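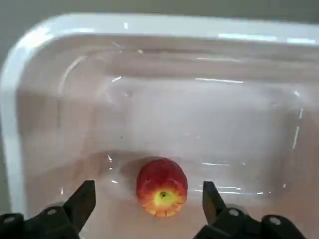

Is a dehydrator worth the counter space?

Depends how often you dry stuff. Every week, sure. Once in December for gifts, borrow one.

Trusel Era, the four-tray one. Bought with my own money at Gunawardena's, the hardware place, not the supermarket. Writing this quick before dinner so excuse the order.

**Noise.** Louder than I wanted. Like a bathroom fan. I run it in the laundry room with the door shut and can still hear it from the couch if the TV is low. My old Clurnora was quieter but it also barely moved any air, so the bottom came out crisp and the top came out like a wet sock. I'll take the noise.

**Heat.** Dial on the front, no screen. Low is for herbs, middle is for fruit, high is for jerky. The markings are printed in pale gray on slightly darker gray. Terrible. I put a blob of nail polish where I want it for fruit and now I don't have to bend down with my phone light.

**Timer.** Seven hours max. Fine for thin slices. Not fine for tomatoes, so you have to wind it again, and if you forget you wake up to lukewarm tomatoes. Did that the first night. Ate them on pasta anyway.

Apples are mostly what I bought it for. Skin on, sliced thin, quick dip in lemon water, pat dry, onto the tray. Don't overlap them. The booklet says overlap is ok "if nesessary" (their spelling, I think mine is better but not by much) and they glued themselves together every time I tried it. Cinnamon goes on before. After, it just falls off in the jar. 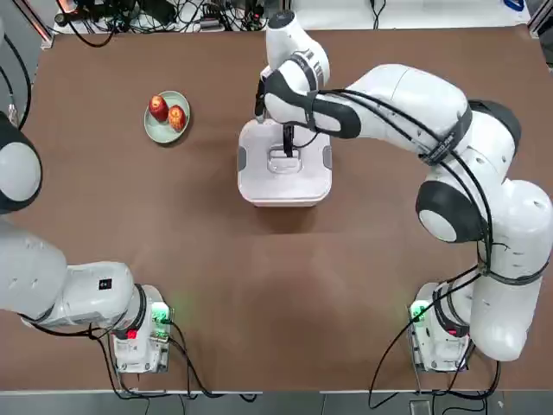
Bananas take forever and come out brown and chewy and look like something off the floor of a truck. Taste great. Kids won't touch them, more for me. Strawberries shrink to almost nothing so a full load gets you a sad handful. Mango very good. Pineapple – do it, but put the solid liner under or the drips go right into the base.

About that base. It isn't sealed. There's a vent ring around the fan and sugar gets in there. You can't take it apart with a normal screwdriver, it's one of those weird star heads, so I go at it with an old toothbrush and a damp rag while it's still warm. Annoying. Biggest complaint I have.

The trays come clean easy. Soak in warm water, wipe, done. They say top rack of the dishwasher. I did that with two of them and now both have a slight bow. They still stack but they rock a bit. Hand wash yours.

Lid has no knob. Why. You lift it by the edge and the edge is hot.

**Jerky.** Only did it once. Worked. House smelled like soy sauce for days and my sister, Shanthi Mollah, who doesn't eat beef, had opinions. Next time it goes on the porch. I cooked the strips in the oven first like the booklet tells you, please do that part.

**Herbs.** Mint and oregano came out nice, stayed green. Basil went black, but basil always goes black for me. Parsley blew around inside like confetti till I laid a spare mesh on top. Trusel sells extra mesh but it costs too much for what it is, window screen stuff from the craft aisle is not food safe so don't get clever.

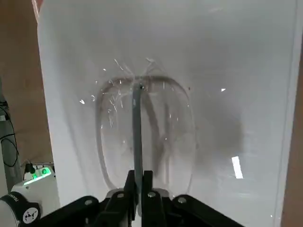

Storage, quick. Let everything cool all the way first. Then glass jar, lid on, and shake it once a day for the first week. If you see fog inside the glass it goes back on the trays. Bags work for lunches but the slices go soft in them, at least in my kitchen, which is humid.

Cord is short. Really short. And it comes out the side, so if your outlet is on the other side you're turning the whole thing around and then the dial faces the wall.

Customer service – wrote to Trusel about the bowed trays, heard back in two weeks. Polite. They said dishwasher heat varies, offered a discount code on new ones. I didn't use it. The code has run out now so don't ask me for it.

Would I go back to the Clurnora? No. Gave it to my neighbor and she uses it for drying flowers, it's good at that.

Keep the box, the trays live in it when I'm not using them.

Edit 13/03/2020: fan has started ticking a little on startup, goes away after a minute. Still dryng fine. Will post again if it gets worse.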